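Two arms in the Clultard workshop

Since August, Rocío Zavala and I are building a pair of robot arms that should sort drink cans on a wooden table. The black frame is fixed with clamps, so we can still move it when a measurement is wrong.
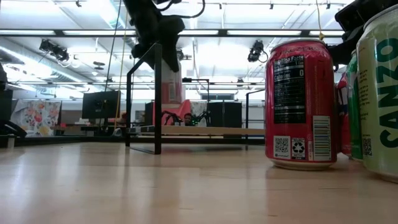

Jacqueline Marty wrote the control program, which we call Skendari. It is now at version 6. My own part is the cables, and I have already changed their path two times.
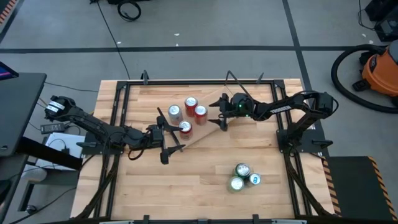

The next step is to make both arms wait for each other. If you have experience with this, please come on Monday evening. We would be very thankful for advice, also on grippers.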